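Setting up your school's budget worksheet (Section 4: Enrollment and per-student funding)

By now you should have the Ratier worksheet open and your school's name in the top box. If you don't, go back to Section 3 and do that first, or none of the totals will stick. I wrote this section after walking Stenley Elementary through it, and I've left in the spots where we got tangled up (there were a few!).

Before you start

You'll want last year's enrollment report, the district's per-student funding letter, and the list of any grants that come with strings attached. Keep grant money separate from general money the whole way through. I can't say that loudly enough.

1. Open the Enrollment tab and type your fall count in the first yellow cell. Stenley's was 725. Use the count from the official September report, not the one on the office whiteboard.

2. Type the per-student amount from your district letter in the next cell down. Ours was $1,168 for supplies, building upkeep and activities, which doesn't include salaries. Salaries live on their own tab and you'll get to them in Section 6.

3. Press Recalculate and wait for the gray bar to go away. Don't click around while it's thinking. I did, and I had to type everything in again.

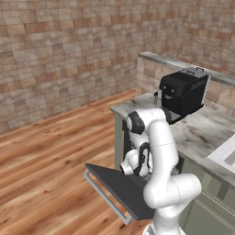

4. Now go to the Departments tab, where each program gets its own row. Most rows are easy, like library, music, art and gym. The kitchen row is the one that makes people stop and scratch their heads, so take it slowly. Anything fastened in place goes under Equipment, and that covers a built-in appliance under the counter with a door that tilts down and open in front of it. Plates, trays and cleaning products go under Supplies. If your school teaches cooking as a class, that's a separate row from the cafeteria, even if both of them use the same room.

Note: Cafeteria meals usually have their own fund. Ask your business office before you put a single dollar of meal money in this worksheet. At Flultholm they mixed the two and spent a long afternoon pulling them apart again.

5. For each row, fill in three columns: last year's budget, last year's actual spending, and this year's request. Leave the Difference column alone, it fills itself in.

6. If a request is more than $100 over last year's actual, the Reason cell turns orange. You have to write something in it. A short sentence is plenty, for example "Two more sections of band." Please don't write "see me." The district office reads these without you in the room.

Caution: Don't paste numbers in from another spreadsheet using the regular paste. It brings the old formulas along and they'll quietly point at the wrong cells. Use Paste Values Only, which is in the Edit menu.

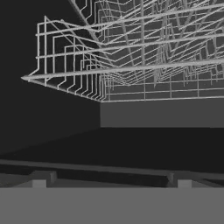

7. Once every row is filled, look at the Balance line at the bottom. Green means your requests fit inside the money from step 2. Red means they don't. Red is pretty normal on the first pass — almost every school I've helped started there.

8. If you're red, sort the rows by Difference, largest first, and work your way down. I'd look at the one-time purchases before I touched anything that happens every week with kids in it. That's my opinion and your principal may have a different one.

9. Save a copy with the word DRAFT in the name before you change any requests. You will want to go back to it at least once.

Trying a different enrollment number

You can also test what happens if your count changes. Click the What If button and type in a new number. I put in 1,075 as a joke, pretending we'd merged with Mujić Middle, and the worksheet handled it fine. The What If page never changes your real budget, so go ahead and play with it. To get out, press Close and choose Don't Keep.
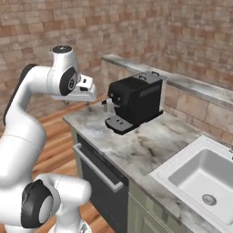

Bontu Tesfamariam wrote in to say that step 8 should come with a warning, as sorting the rows also moves the grant rows up into the general ones, and she nearly cut a line that the school wasn't allowed to cut. She's right, and I've run into the same thing myself. Before you sort, check the Hide Grants box at the top left of the Departments tab. The grant rows disappear from view but their totals stay put, and you can bring them back by clearing the box.

10. When the Balance line is green, press Lock Departments. You'll be asked for your initials. After that, only the business office can unlock it, so read the rows over one more time first.

Section 5 covers field trips and bus costs. Have your mileage sheet handy for that one.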